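Funeck two-arm handover study: frequently asked questions

What does the method do?
Funeck trains one policy for two arms working at the same table. One arm deals with the container, the other with whatever goes in or comes out. Earlier work at Pillbridge trained each arm separately and joined them with a timer, and most failures came at the join.

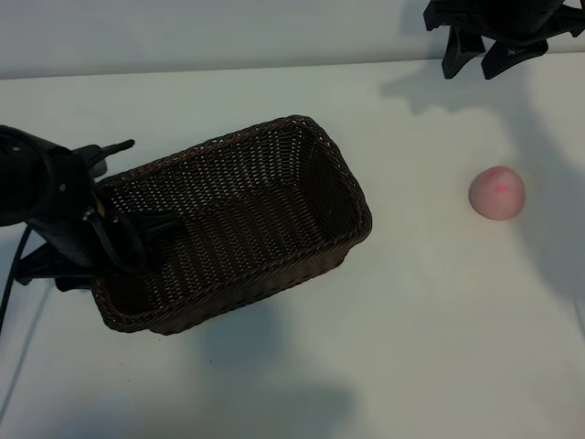
How many demonstrations did you use?
The full set holds 2451 demonstrations. The smallest set we report has 800.

Why baskets?
A woven rim is hard to grasp in the same spot twice, and the weave confuses depth sensors. We wanted a container that would show up weak grasp planning early.

Do the wrist views matter?
They do. With the fixed view alone, the policy often closed its fingers before reaching the rim. Wrist views are close and often blurred, so we train on them as they come, with no sharpening step.

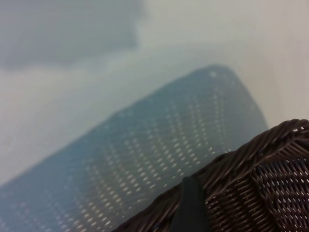 We also tried dropping the wrist view at random during training. It helped a little with covered lenses and hurt everything else, so the released model does not use it.

What still fails?
Thin, flexible items. The policy tends to let go too early - Baptiste Lemaire is testing a fix, and we plan to post results in October.

Can I run it on my own arms?
You will need to repeat the calibration in the Odmont guide. It has 7 steps.

Filed under: Research > Manipulation > Two-arm methods

Contact the Funeck team | © 2023 Funeck | Back to top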